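Cocinita Zudimetti – ficha del conjunto
Versión 3. Mantenimiento: Gwilym Kemeys y Phong Đào

Qué hay dentro

Este repositorio reúne el inventario, las etiquetas y las fotos de nuestra cocina de juguete, la que montamos sobre la mesa blanca del taller de Skusthorpe. Nos encanta esta colección y se nota: llevamos meses buscando comiditas de plástico en mercadillos, y cada fruta nueva que aparece es una alegría (¡la rodaja de naranja fue un flechazo!).

La carpeta fotos contiene 80 imágenes y la carpeta etiquetas un archivo de texto por cada una, con el mismo nombre.

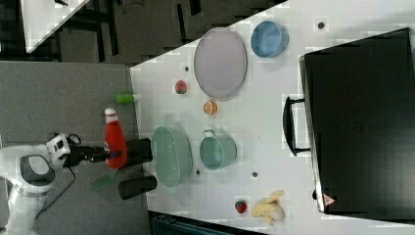 Los nombres van en minúscula, sin tildes y en singular. Cada línea lleva objeto, color y zona de la mesa, separados por punto y coma:

fresa;rojo;arriba
plato;lavanda;arriba
naranja;naranja;centro

Si un objeto sale cortado se etiqueta igual, con una c al final de la línea.

Categorías

Hay 6: fruta, verdura, vajilla, cazos y sartenes, utensilios y varios. La frontera entre vajilla y cazos nos dio mucho que hablar – Phong defendía una sola categoría y Gwilym quería cuatro.
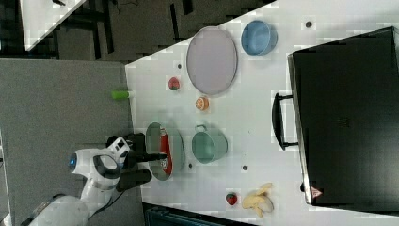

La fruta es nuestra categoría favorita y la que más cuidado pide al etiquetar. Cuando hay dos piezas iguales en la mesa se escriben dos líneas, nunca una con un número. Pasa con las fresas: una queda a la izquierda de la bandeja ovalada y la otra más abajo, junto al plátano a medio pelar, así que la zona basta para distinguirlas. El plátano lleva siempre "amarillo", aunque sea muy pálido.

Colores

Usamos una lista cerrada, la del archivo colores.txt. El verde tiene tres entradas (menta, lima y oscuro) y sigue dando guerra con las tazas. En caso de duda manda la lista, y si tampoco ayuda, se deja "verde" a secas. 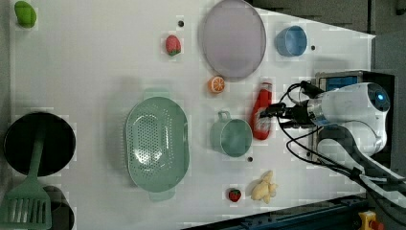 Cambios en la versión 3

Se han corregido 50 etiquetas, casi todas de zona. "Bol" y "cuenco" son ahora lo mismo: cuenco. Gracias a Nanayakkara por la revisión, que fue paciente y minuciosísima.

Pendiente

– Decidir si el jengibre es verdura o va en varios.
– Unificar "espátula" y "paleta". 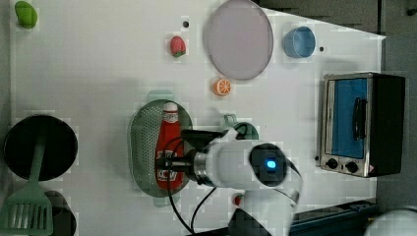

– Pasar el inventario antiguo de Hustex al formato nuevo.

Uso

Libre para clase, para casa y para lo que se os ocurra. Si añadís piezas, mandadnos la lista con sus colores – nos hace muchísima ilusión ver otras cocinitas.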